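Cuaderno de taller, noviembre, 16:40
Proyecto Muritz, tarea de trapos

¡Por fin una tarde entera de teleoperación! Booker se puso a los mandos y yo me quedé con el registro, que me toca siempre. Vamos por el episodio 307, y de los últimos he descartado 5 por tirones al cerrar la pinza (culpa mía, dejé la ganancia demasiado alta).
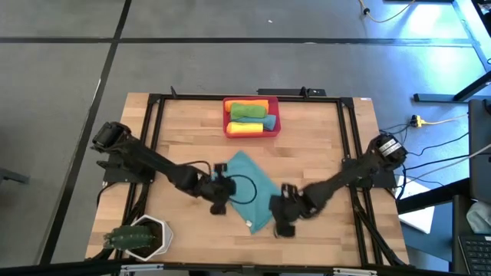
Los dos brazos sobre el trapo azul verdoso; los demás, en la cubeta roja.

Lo que más me cuesta enseñar es el agarre por la esquina. Si el operador duda, la duda se queda grabada y luego la política la copia tan contenta. Le pedí a Booker que bajara más despacio pero sin pararse, y las curvas de muñeca salen mucho más limpias. También he vuelto a poner el umbral de fuerza en 67, como decía Gus Blackwood (vale, Gus, tenías razón).

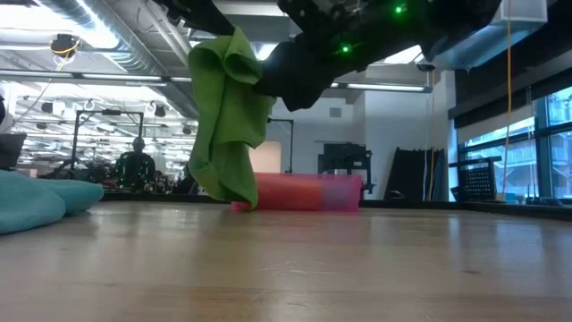
Con la tela colgando hay que esperar un poquito antes de mover lateralmente, si no se balancea y el estimador de pose se vuelve loco. Lo apunto como norma para todos.

Pendiente: pasar los episodios buenos a Smadi, revisar el desfase entre muñecas y preguntar a Gus si seguimos con el guion de Ovarano o escribimos otro.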